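Two-armed robots learn to wait their turn

12/11/21

Anyone who has tried to make a bed with someone else will know that two pairs of hands are not automatically twice as good as one. The robotics group at Clirdale has spent the past year finding out how true this is of machines, and has now published a method, called Sketum, which gets a pair of robot arms to share a small table without fighting over it.

The problem sounds minor until you have watched it. Give two arms a pile of parts and a tray to put them in, and each will set off for the nearest part with great confidence. Often it is the same part. In the older systems one of two things then happens. Either the arms knock into each other and the safety stop cuts in, or both have been told to be careful, in which case they hover on opposite sides of a block like two people at a narrow door. The group's paper calls this second outcome "mutual deference". The log sheets, we understand, called it something shorter.

The usual cure is to split the table down the middle and forbid each arm from crossing the line. It works, in the sense that there are no collisions. It also means that anything lying on the line belongs to neither arm, and that the two can never hold something together, which was rather the point of buying the second one.

Sketum does away with the line. Each arm has its own controller, trained from recordings of people steering the pair by hand, and each controller is also made to guess what the other arm will do over the next second or so. If the guess says the other arm will get there first, it does something else useful in the meantime. If both arms guess the same thing about each other, a small extra term in the training nudges one of them to go. Which one goes is settled by distance to the part, and in a dead heat by a number drawn at random, a system familiar to anyone with brothers or sisters.

The guessing is the new bit. Earlier work, including the Drokard planner that most people in this corner of the field compare themselves with, has the arms tell each other their plans outright. That is fine when the plans are good. But a plan made before a block slips is out of date once it has slipped, and Drokard then stops both arms and plans again from scratch. Sketum watches where the other arm is going and takes no notice of where it said it would go. The authors are too polite to draw the comparison with colleagues.

Training used 500 recorded sessions, collected over June and the weeks either side of it. The people doing the steering were given a short list of jobs (put the blocks in a heap, move a part into the tray, pass something from left to right) and were told to work at a natural pace. This turned out to vary a good deal. One finding, tucked away in an appendix, is that the fastest sessions made the worst teachers, being full of near misses that the controllers learnt to copy faithfully. The slowest sessions were not much better, and produced arms that paused to think between every movement. The group ended up weighting the middle of the range most heavily, thus giving the world a machine of average haste.

For the tests, the arms were given 1,092 trials on jobs of the same general sort but with parts laid out in ways that did not appear in the training. Sketum finished 95 per cent of them without a stop or a human hand. The number of failures with the dividing-line method is not given as a single figure, because the line made several of the jobs impossible from the outset and the authors felt it would be unkind to count them. On the jobs that both could attempt, Sketum was ahead on time in every group but one. The exception was plain sorting with parts spread well apart, where there is nothing to argue about and guessing is a waste of effort.

More telling is what happens in the middle of the table, where both grippers want to be. The crowded trials put the parts close together there, so that neither arm could reach one without coming near the other. Under the old methods these were where the arms spent their time hovering. With the new one, the usual pattern is that one gripper goes in, the other drops back by a few centimetres, and they swap. Played at normal speed it looks almost courteous. Played at four times normal speed, as it is in the group's talk, it looks like a pair of hens.

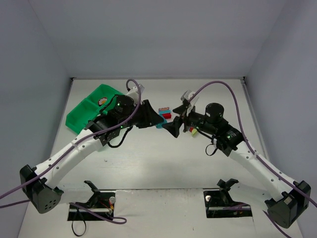 Where it still goes wrong

The paper is frank about its failures, and the section on them is the best reading in it. The most common is the handover. Passing a part from one gripper to the other needs the first to let go at just the moment the second has hold, and the controllers, having been taught to give way, sometimes both give way at once. The part then falls between them. The arms are very good about this. Neither makes a fuss, and one of them generally goes to pick it up.

The second kind of failure has to do with habit. After a long run of trials in which the right arm happened to start nearer the parts, the left was expecting to be beaten to everything and began to hang back even when it had a clear run. A reset cured it. The group has since added a rule that wipes each controller's recent memory between jobs, and notes in passing that the trouble came back whenever somebody forgot to switch the rule on.

There is also the matter of things that are not rigid. Blocks and moulded parts keep their shape while two grippers make up their minds. A cloth does not. In a side test with soft items the success rate fell so far that the authors decline to put it in the main table and give it a footnote instead, which is where most of us would put it too.

How much does it need?

One question put to any method that learns from recordings is how many recordings it can do without. The group tried training on smaller slices of the set and found that 193 sessions were enough to get the arms sharing the table safely, if not quickly. Below that they became nervous. The remaining sessions mostly bought speed, and the last hundred bought very little of that, although by then somebody had already sat through recording them.

The computing demands are modest. Both controllers run on one ordinary desktop machine, and the guessing adds about a tenth to the work. Training takes a night. The code is to be released with the recordings once the labels have been checked, a job which has so far taken longer than the training, the testing and the first draft of the paper.

What comes next

Ansari, the small firm that paid for part of the work, packs repair kits and would like arms that can be set down at a bench in place of a fenced-off cell. It has asked for a version that copes with a third arm. The group is not keen. With two arms, each has one neighbour to guess about, and a disagreement can be settled with a single draw. With three, each must guess what the other two are guessing about each other, and early runs in simulation have produced some long silences.

A more likely next step is to swap one of the arms for a person. The guessing part of the method does not much care what it is watching so long as it can see where the hand is going, and the group thinks a few dozen sessions of mixed working might be enough for a first attempt. People have the drawback of changing their minds halfway through a reach, something the arms have so far been spared. Approval for that study is being sought, and the forms are said to be longer than the paper.

In the meantime the arms carry on at Clirdale, where they are being set to practise handovers.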